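To: manipulation-sim list
From: Habibur Kumarasinghe
Date: 21/07/2018
Subject: Re: wrist view vs. body view in Flurnia

Elie Masri wrote:

> Does the wrist view help on thin objects, or only on drawers? The Billurum write-up lumps them together.

We split them. Out of 1663 simulated trials, 261 failed, and 156 of those were pole grasps. Below is a wrist view with the pole between the fingers, jaws still open.

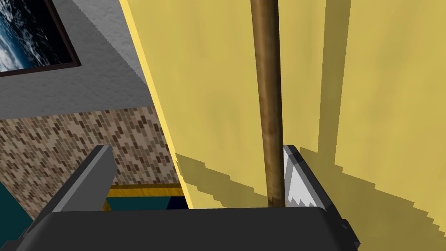 *Render: H. Kumarasinghe, Flurnia*

Shadows may be part of the problem. They fall in hard steps on the yellow panel, and I want to rerun with soft ones before blaming the policy.

Drawers are less clear. The body view takes in both arms and the cabinet front, so I would keep it as an input there.
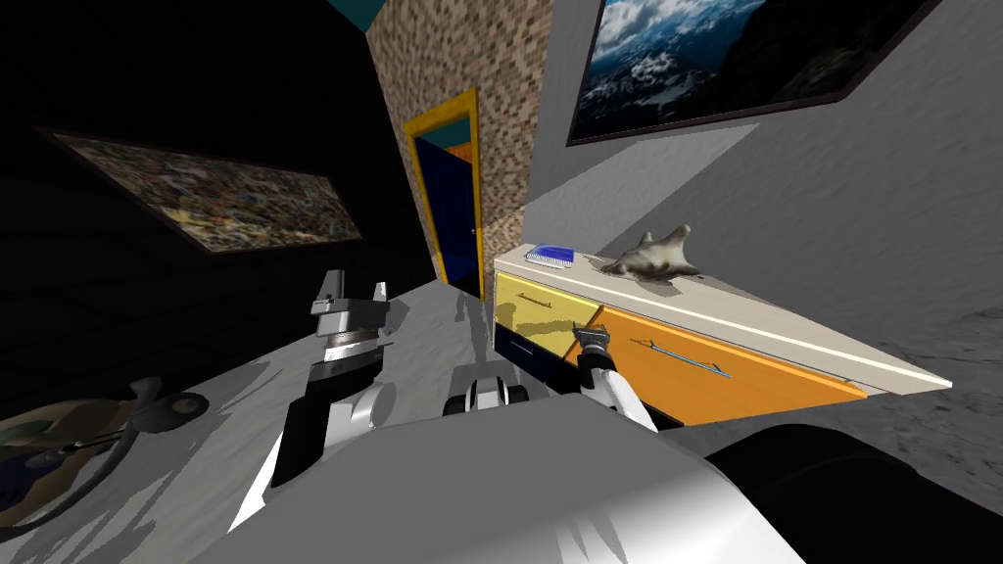
*Body view, right gripper at the drawers.*

I can send the trial list if you want it.

Habibur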